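Section 5: Soft-Item Sorting Task

This section is for student teams using the Jivum two-arm station in the Waststead Robotics Club. Complete Section 3 (power-up and homing) before you begin. Questions go to the station supervisor, Sum-yee Lu.

5.1 Preparing the work surface

1. Clear the white surface of tools and loose screws.
2. Set the mesh basket in the rear right corner.
3. Lay the practice items between the two arms. Leave ear loops as they fall – do not straighten them.
4. Check that each purple cable hangs clear of its elbow joint.

Caution: Keep hands outside the enclosure whenever the arms are powered.

5.2 Approaching a folded mask

1. Select the arm nearest the item. Hold the other arm above the surface with its gripper open.
2. Lower the gripper with the fingers apart until the tips are level with the fabric.
3. Check the wrist view. The body of the mask should lie between the two fingertips.
4. Stop and reposition if a finger presses down on the top layer.
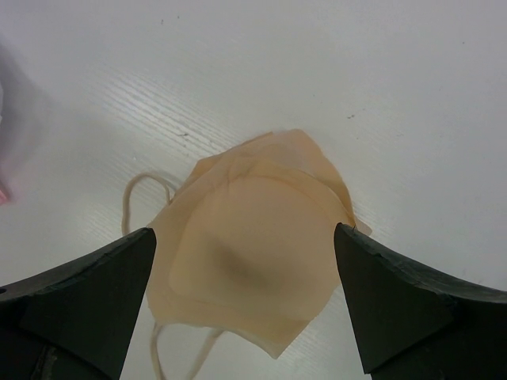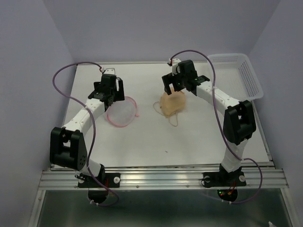 Beige mask at the right gripper: wrist view first, then the full station.

5.3 Closing and lifting

1. Close the gripper at the lowest speed setting.
2. Raise the arm straight up before moving toward the basket.
3. Release the item over the basket and return to the hold position.
4. Record the attempt in the team log, including any dropped item.

Note: Each team is allowed 19 attempts per session. If a loop catches on a finger, press Pause and call the supervisor – do not pull the item free by hand.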